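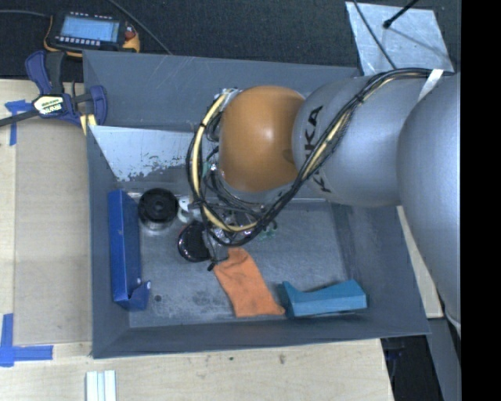
FOR RELEASE IN MARCH

Dikalance to Stream Coalition Drama "Gunulau" in the United States and Canada

Dikalance has acquired exclusive streaming rights in the United States and Canada to "Gunulau," a political drama in Dutch and French produced by De Smet. The agreement covers both completed seasons, a total of 20 episodes with a combined running time of 1,292 minutes. All episodes of the first season will be posted at 9 p.m. Eastern on the day of release. The second season will follow in April.

"Gunulau" is set in a small coastal country with seven parties in parliament and no party large enough to govern alone. The first season covers the period between an election and the swearing-in of a cabinet. The second covers that cabinet's first budget, a dispute over port fees, and a confidence vote. The country, its parties, and its constitution were written for the series. Electoral rules stay the same from episode to episode, and seat totals shown on screen in the second season carry forward the results given in the first.

Versions and subtitles

The series will be offered in its original languages with English subtitles. An English-dubbed track will be available for the first season only at launch. Subtitles will be provided in 12 languages in all, including Spanish, Canadian French, and Portuguese. Where characters switch between Dutch and French within a conversation, the English subtitles mark the change in brackets at the start of the line. Viewers can turn the brackets off in the player settings without losing the rest of the subtitle track.

English subtitles were prepared by Workavier, a translation and captioning firm under contract to Dikalance. Workavier worked from the final shooting scripts and checked each file against the finished audio. Terms for offices and procedures were fixed in a glossary before translation began. The person asked to explore possible coalitions is called the "informateur" throughout, and the term is left untranslated. "Minister-president" is used in place of "prime minister." Party names are translated on first mention in each episode and given in the original after that.

Captions for deaf and hard-of-hearing viewers are a separate file from the subtitles and identify off-screen speakers by role. Audio description in English will be available for the first season at launch and for the second season in June.

Viewer's guide

Dikalance will publish a viewer's guide on its website on the day the first season is posted. The guide runs to around 900 entries and covers the parties, ministries, parliamentary motions, and newspapers mentioned in the series. It also includes a seat chart for each election and a short explanation of how a list-based proportional system assigns seats. Entries are grouped by episode, and readers can hide those for episodes they have not yet watched. Access to the guide does not require a subscription.

Teachers of government and comparative politics may reproduce seat charts and glossary pages for classroom use without a fee, provided the source is credited. Requests to screen full episodes in a classroom or library should be sent to the Dikalance licensing office before the screening is announced.

Availability and formats

The series will be included in all Dikalance subscription plans at no added charge. Episodes will stream in high definition on supported televisions, phones, tablets, and web browsers. Downloads for offline viewing will be limited to the mobile app. The agreement does not include broadcast, airline, or disc rights, which remain with De Smet. Rights to any later season are subject to separate negotiation.

Press access

Screeners of the first three episodes are available to accredited reviewers through the Dikalance press site. Reviews may be published from 6 a.m. Eastern on the day of release. Reviewers are asked not to disclose the result of the leadership ballot in the third episode. Stills, episode summaries, and the English glossary can be downloaded from the same site. Requests for captioned screeners should state the file format needed.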